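Spine width rejected by printer, interior unchanged
Self-publishing > Print files and covers

hkoskela
12/10/25
Second proof upload to Pratano failed with "spine text outside safe area". Interior is the same PDF as last time. The only change is the paper, white to cream. Page count is well over 115. Cover exported from Biretow as a single-page PDF, fonts embedded. Do I need a new template or can I nudge the text?

quang_dam
New template. Cream stock is thicker, so the spine is wider and the front panel moves outward. If you only nudge the text, the fold lands in the wrong place.

zanetti_m
Disagree. On a book that size the difference is small and falls within trimming tolerance. I would reduce the spine type by 2 points, centre it again and resubmit. I have done this on three titles and all of them passed.

quang_dam
Passing the automatic check and folding correctly are separate matters. The check measures the text against the calculated spine. It does not look at where your front panel art starts.

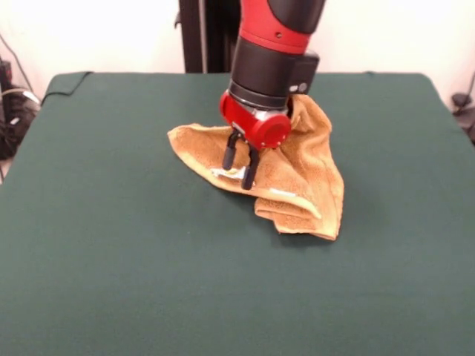

It also depends on whether the background colour runs across the spine. With one continuous colour a small shift is invisible. With a contrasting spine you will see a stripe down the front edge.

hkoskela
Contrasting spine, unfortunately. Dark blue against pale grey.

zanetti_m
Then I withdraw the nudge for this case. For a plain wrap I stand by it.

rosi_toledo
Check the export as well. Biretow's default PDF preset crops to trim and drops the bleed. Pratano then scales the page up to fit, and that alone can push spine text out of the safe area. Set bleed on all four sides and turn off "fit to page".

hkoskela
Bleed was on. "Fit to page" was also on. I had assumed it applied to printing only.

dinhq
It applies to both in the current version. Same fault on my last cover, and I rebuilt the template twice before finding it.

quang_dam
I would still rebuild. Fixing the scaling does not correct the paper thickness.

hkoskela
Rebuilt on the cream template, scaling off, spine text unchanged at the original size. Upload accepted. Proof ordered, so I can't comment on the fold yet.

zanetti_m
Post the spine measurement when it arrives, please. I'd like to compare it with the calculated figure.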